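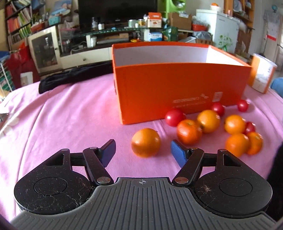
Troren Household Produce Price List

Data card, version 5
Last updated 26/12/2019

Summary

This is a table of shelf prices for fresh fruit and vegetables, written down in grocery stores and at market stalls. Each row is one item in one shop on one visit. The list is meant for people who want to compare what produce costs from season to season, or who need a small, messy, real table to practice on.

The files can be used without any special software. A spreadsheet program will open all of them.

Files

prices.csv: the main table
shops.csv: one row per shop, with the type of shop and the town
items.csv: item names and the group each belongs to (citrus, root, leaf and so on)
changes.txt: corrections made since the first version

Columns in prices.csv

visit_id: joins rows written down on the same visit
shop_id: matches shops.csv
item_id: matches items.csv
price: the price on the shelf label, in dollars
unit: each, lb, bag or bunch
bag_weight: filled in only when unit is bag, in pounds
size: small, medium, large or blank
organic: yes, no or blank
sale: yes if the label said the price was reduced
note: free text, mostly blank

Blank means it was not written down. It does not mean no. This matters most for the organic column, where the Skunness shops do not label their shelves the same way from one month to the next.

How the prices were collected

Prices were copied from shelf labels by hand onto a paper form and typed in later. No receipts were used. Where the label and the register disagreed, the label price was kept and the difference went in the note column.

Each visit covers up to 200 items. Small shops carry far fewer, and those visits are shorter. An item that was out of stock but still had a label was recorded with "out" in the note. If there was no label either, there is no row.

The Caltadeo market is different from the rest. Stalls there change their prices through the day and often have no written label. Those rows were filled in by asking. They have "asked" in the note column and should be treated with more caution.

Units

Citrus causes the most trouble. Oranges are sold each, by the pound and in bags, sometimes all three in the same shop. Prices have been left in the unit on the label. We do not convert "each" to pounds, and we suggest that you don't either unless you have your own weights. A large navel and a small juice orange are far apart.

Bags are easier. Divide price by bag_weight. If bag_weight is blank, leave the row out.

Bunches (herbs, green onions, radishes, beets with tops) have no weight at all in this table. They can be compared within one shop but not well between shops.

Known problems

The March visits to the Hallgrímsson store were typed in twice. The second copy has been removed, but visit numbers skip where it used to be.

Early rows use "sweet potato" and "yam" for the same thing. They now share one item_id, and the original word is in the note.

Apples are split by variety, while pears are not. This was a mistake in the first form and it is too late to fix for the older rows.

Multi-buy offers such as two for a set price were recorded as the price of one at the offer rate, with sale set to yes. Some shops would not sell a single item at that rate.

Prices do not include tax.

What the list should not be used for

It is not a sample of all shops in the area. The shops were picked for being easy to get to. Do not use it to work out a cost of living figure or to rank one store against another in print. Several shops have fewer than five visits.

Corrections

Send corrections with the visit_id and the row as it appears now. Please send changed rows only, not the whole file. If a fix touches more than 1,000 rows, write first and say what you have in mind.

Terms

Free to use, copy and change. If you publish something based on the list, name the Troren Household Produce Price List and give the version number. Older versions are kept, but only the current one gets corrections.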